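### 3.2 Collecting the household demonstrations

All demonstrations in the Pletirov set were recorded with a hand-held gripper and no robot arm. The person collecting the data holds the tool, carries out the task with it, and the camera mounted on it records what the jaws are doing. We chose this over remote control of an arm for reasons of cost and access. An arm on a base doesn't fit beside most beds, and in our earlier trial at Sandisico the setting up took longer than the recording.

Collection took place in 6 homes. Each was used as we found it, apart from items the residents asked us to leave out of view. We did not bring in props or change the bedding. Lighting was whatever the room had, and collectors were told to leave curtains and lamps alone once a session had started, so that changes within a session came from the task and the movement of the tool.

A session began with a short calibration. The collector opened and closed the jaws fully three times, then held the tool still for a few seconds. We use the first part to fix the range of the jaw width signal and the second to estimate drift in the motion sensor. Sessions without a usable calibration were dropped whole, even where the demonstrations in them looked fine.

Tasks were given as a single written line, such as "pick up the garment and lay it flat on the bed". Collectors were not told where to grasp. In the first weeks we did give grasp points (collar, hem, cuff), and the resulting examples were too much alike. A policy trained on them would reach for the collar even when the collar was underneath. Once the instruction was removed, grasps were spread more widely over the cloth, and collectors also began to regrasp in the middle of a task, a thing they had rarely done before.

### 3.3 Filtering and labelling

We recorded 1,821 demonstrations. After filtering, 1,219 remained. A demonstration was removed if the tracking was lost for longer than half a second, if the collector used the free hand to help, or if the task was abandoned. Help from the free hand was the hardest of these to deal with, as it often happens outside the camera's view. We looked for cloth moving in a way the jaws could not account for, and two people had to agree before a recording was thrown out.

Of the demonstrations kept, 785 involve clothing. The rest cover bedding, towels and small rigid objects. Clothing was given extra weight on purpose, as it was the group on which the Macedo baseline did worst.

Labels were added afterwards in Flendus. Each recording is split into approach, grasp, carry and release, and the moment of grasp is taken from the jaw width signal and then checked by eye. Dark cloth needed the most checking. Where a dark garment hangs between the black arms of the tool, as in Figure 3, the edge of the cloth can be hard to separate from the edge of the tool, and our first automatic labels sometimes placed the grasp several frames late. The blue finger pads helped here, and we now use them as the reference for jaw position. 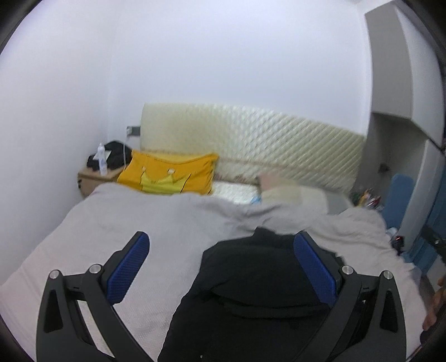
**Figure 3.** View from the gripper camera during a clothing task in a bedroom. A dark garment is held over the bed.

Tsegereda Araya objected to the filtering rule at this stage, arguing that abandoned tasks should have been kept and marked as failures, "because a policy that has only ever seen cloth go where it was meant to has no idea what to do when it doesn't". We accept the point in part. The abandoned recordings have been stored with their labels, but they were not used for any result in this paper. Mixing them in would have meant a different training objective, and the comparison with the baseline would no longer be a fair one.

The labels were checked on a sample drawn from every home. Dong-hyun Han relabelled the sample without sight of the first set. Most disagreements concerned the start of release, where the jaws open slowly and the cloth stays on the pads for a moment. We settled these by taking the first frame in which the jaw width increases, and applied the same rule to the whole set.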